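In defence of the shape sorter

Third one of these this month and it's late, so no structure, sorry.

A shop near us (Lockwood, the one that does the nice puzzles) has stopped stocking shape sorters. Too basic, apparently. Parents want things that talk. Well. I've got strong feelings about this and 40 minutes before the bath needs running.

A shape sorter is the fairest toy going. The star goes in the star. It doesn't go in because you're charming, or because you shouted, or because your big sister said it could. No lights, no tune, no voice saying good job. The hole decides. When do children get told no that plainly and that kindly?
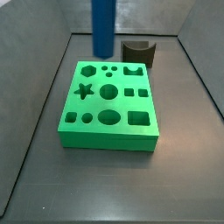 And I mean the proper sort, with more than circle, square, triangle. Three shapes is no good, done by lunchtime. You want awkward ones. An arch. An oval sitting next to a round hole, so you really have to look. Two or three circles in different sizes. My favourite is the hexagon, because from a little way off it passes for a circle, and a child who's sure of herself will ram it at the round hole for ages before she stops and turns it over in her hand. That stop is the whole toy. I'd pay for that stop.

What I wouldn't do is help. I'm terrible for helping. You see the piece hovering, one twist off, and your own hand starts creeping across the carpet. Sit on it. The twist is theirs. Germont do a version that clicks and flashes when you get near the right place and I think it's daft, you've handed over the answer and kept the batteries.

Tall pieces are better than flat ones too, by the way. Something you can get a proper hold of. Flat ones get picked at with fingernails, and then somebody's crying and it's not about shapes any more. 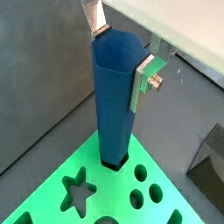

Femano wrote in to say that all this is very well but her two lost half the pieces within 3 weeks, and a sorter with no star is just a board with a star-shaped hole in it. She'd rather have one noisy toy that stays in one bit.

Fair. We've lost peices as well. Ours turn up in shoes. But I'd say an odd hole left over isn't wasted, ours gets raisins posted in it, and a button once, and there was a long and serious go with a sock.

Anyway, Lockwood, put them back on the shelf. Bottom one, where they can reach. Bath's running.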